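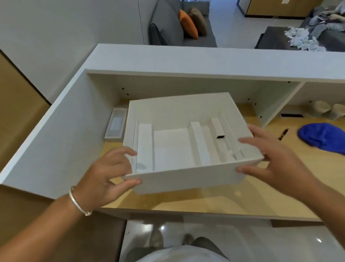 White cardboard box with a moulded insert, held open above a desk.

Packaging and Materials, Session 4
Paper, board and moulded fibre
Drendesside College, evening course
Notes by Aleksandra Pietrzak

Read these notes before the practical. The reading from Session 3 (glass and metal) is still needed for the coursework, so keep it with these pages.

1. What counts as paper and what counts as board

Both are made the same way. Plant fibres, mostly from wood, are mixed with a large amount of water, spread over a moving mesh, pressed and dried. The difference is weight and thickness. Weight is given in grams per square metre, written gsm. Office paper is usually 80 gsm. Above a certain weight the trade starts to call the material board, though the line is drawn in different places by different people. In this course we use 200 gsm as the line. A sheet of 190 gsm is therefore a heavy paper for our purposes, and one of 256 gsm is a light board.

Weight and thickness are separate measurements. Two boards of the same weight can differ in thickness if one has been pressed harder. The thicker one will normally be stiffer. A designer who asks only for a weight may get a box that bends more than expected.

2. Where the fibre comes from

Long fibres come from softwood trees such as pine and spruce. They give strength, especially against tearing. Short fibres come from hardwoods such as birch and eucalyptus. They give a smoother surface and print better. Many boards use both, in separate layers.

Recycled fibre gets shorter and stiffer each time it goes through the process. It can be used several times before the fibres are too short to hold together, and a mill will often add some new fibre to keep the strength up. The idea that paper can be recycled for ever is wrong and should not appear in coursework.

3. Grain direction

On the machine, most fibres line up with the direction the mesh is moving. The sheet is stiffer along this direction and folds more cleanly parallel to it. Across the grain, a fold is more likely to crack on the outside.

Test for grain: cut two strips of the same size from one sheet, one along the length and one across the width. Hold them together at one end. The strip that droops less has the grain running along it. Mark the direction with a pencil arrow straight away. Every year people skip this and have to do it again.

Board also changes size when the air gets damper. It swells more across the grain than along it. The printers at Brostex gave us a spoiled sheet from February with a side of 495 mm, and the colours no longer line up at one end. It will be passed round in class.

4. The main kinds of board

Solid bleached board. White all the way through, made from new chemical pulp. Used for cosmetics, medicines and some foods. Costs more than the others.

Folding boxboard. Layers of mechanical pulp in the middle with chemical pulp outside. Light for its stiffness. Used for cereal, tea, frozen food.

White lined chipboard. Mostly recycled, grey inside, with a white coating on the printed side. Used for washing powder, shoes, toys.

Corrugated board. A wavy sheet, called the fluting, glued between two flat sheets, called liners. The waves act as a row of small arches. A box is strongest when the flutes run up and down.

People say cardboard for all of these. In everyday speech that is fine. In a written specification it is too vague, and a supplier will have to ring you up and ask which one you mean.

5. Coatings and liquids

Uncoated paper takes up water quickly and loses most of its strength when wet. Anything meant to hold a drink needs a barrier. In most paper cups the barrier is a thin layer of plastic on the inside, usually polyethylene. The same layer is used to seal the side seam: it is heated, pressed and sets again, so no separate glue is needed.
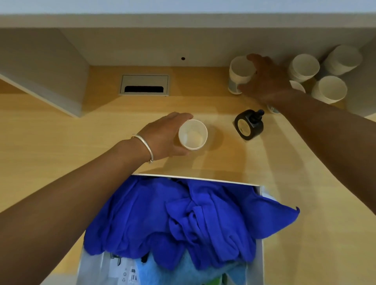
The barrier causes trouble later. Ordinary paper mills put waste paper in a tank of water and stir it until the fibres separate. Board with a plastic layer takes longer to break down, and the plastic comes away in flakes that have to be screened out. Some mills are set up for this and many are not. A water-based coating breaks up more easily but may be weaker against hot liquids. Musa Lawal will cover testing of coatings in Session 6.

Ribbed or double-wall cups are a different matter. The outer layer is there to keep heat away from the hand and has nothing to do with holding the liquid. It adds fibre and weight to each cup. When comparing two cups, check whether the figures are for the inner cup only.

6. Inserts and fitments

An insert stops a product moving inside its box. It can be cut and folded from flat board, or moulded from wet pulp.

Moulded fibre is made by dipping a mesh-covered mould into thin pulp and drawing the water through with suction. The shape is then dried. If it is dried in an oven without pressing, it comes out rough, like an egg box. If it is pressed between heated tools, it comes out thinner and smoother, with sharper edges. The second method is slower to set up because the tools cost more, and it only makes sense for long runs.

Points to check when looking at an insert:
Do the walls slope enough for the part to come off the mould?
Are the ridges placed where the product needs support, or only where there was room?
Can the product be lifted out with one hand while the other holds the box?
Does anything loose, such as a cable or a leaflet, have its own space?
Is the insert the same material as the box, so that both can go in one bin?

The last question is often missed. A foam insert in a board box means the user has to separate them, and many will not bother.

7. Reuse

A rigid box with a good lid is often kept after the product has been taken out. Once the insert is removed, it becomes general storage. Surveys that count only what goes in the recycling bin miss this. In a class exercise run by Eusebio Bravo, students listed what was in the boxes they had kept at home. Cables came up most, followed by cleaning things and old letters. 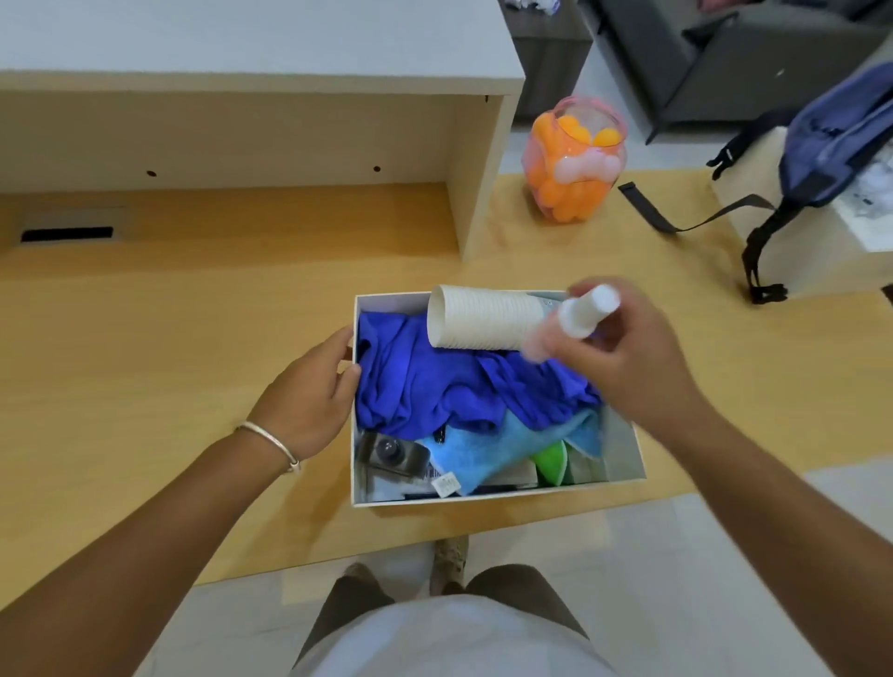 Open box with cloths, a paper cup and other small items inside.

Reuse delays waste and does not remove it. Used board may also come back in worse condition. Board marked with oil, paint or food is a problem for the mill, and grease in particular is hard to wash out of fibre. Tape and labels are less serious but still have to be screened.

8. Coursework

Choose one board package and write two pages on it. Name the kind of board, show the grain direction with an arrow, and say whether there is a coating and how you could tell. Include a flat drawing with measurements in millimetres. If there is an insert, treat it as a separate part.

Do not use the Moditance tea carton. It was the worked example in Session 2 and the answers are in the folder.

Hand in to Damian Kaczorowski by Wed 31 May. Late work needs a form from the office.

9. Words to know

Blank: a box cut and creased but not yet folded or glued.
Caliper: thickness of the sheet.
Crease: a line pressed into board so that it folds in the right place.
Fluting: the wavy middle of corrugated board.
Liner: the flat outer sheet of corrugated board.
Pulp: fibre mixed with water, before it is made into a sheet.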